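# Setting up an after-school stretch club (the way I do it)

I get asked about this a lot, usually by a parent in a parking lot who has about four minutes, so I finally typed it up. I run the Kostiuk after-school stretch and breathing club, and I helped get the Vakow one going last January. I'm not a certified anything beyond my basic youth instructor course, but I've made most of the mistakes already, so help yourself!

## Get the yes first

Go to the principal before you talk to a single parent. I did it backward at Vakow and ended up with kids signed up and no room to put them in. Bring one page: what day, what time, who's in charge, what happens if a kid gets hurt. Ask what background check the district wants and start it that same day – mine took forever.

## Find your space

You want a floor you can sit on and a door that closes. Gyms are loud and cold. Classrooms are fine if you're willing to push desks every week (I did it for a whole semester and I don't recommend it). Walk around in socks before you commit, and lie down on your back for a minute too. You'll learn a lot about the draft and the lights. 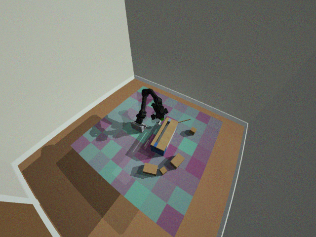 *Mat down in the corner, plain walls, wood floor.*

Bare walls are my favorite, by the way. At Kostiuk we had a spot next to the trophy case and I lost half the group every single time.

## Money

We spent $706 the first year, and most of that was mats. Ask for used ones! A yoga studio that's replacing its stock will often just hand them over. Snacks were $172, which I thought was high until Orysia Horobets, my co-leader, pointed out that I kept buying the individually wrapped apple slices. Buy whole apples. Bring a cutter.

If you apply for a small grant, read the rules on food. The one we got from Hovadness went up to $800 but wouldn't cover anything edible, so we had to shuffle things around.

## Plan the hour

Mine goes like this:

1. Snack and talking, 15 minutes. Let them be loud.
2. Shoes off, a silly warm-up game, 10 minutes.
3. Stretches and balances, 20 minutes. Tree pose always gets giggles.
4. Lying down quietly, 5 minutes. Start with 2 if they're little.
5. Shoes, bags, pickup, 10 minutes (you need all of them).

Never make a kid close their eyes. Some really don't like it, and looking at the ceiling works just as well. Same with touching – I show the pose, I don't push anybody into it.

## Before the first day

Do a practice run with a few kids you know. We did ours on a Saturday with Ostap Didenko's two boys and their cousin, and found out that my "calm" playlist had ads in it.

Send home the permission form a week early, with a line for allergies and another for who's allowed to pick up. Keep the signed copies in a folder that travels with you, and put a spare pen in there. Somebody always needs to change a phone number at the door.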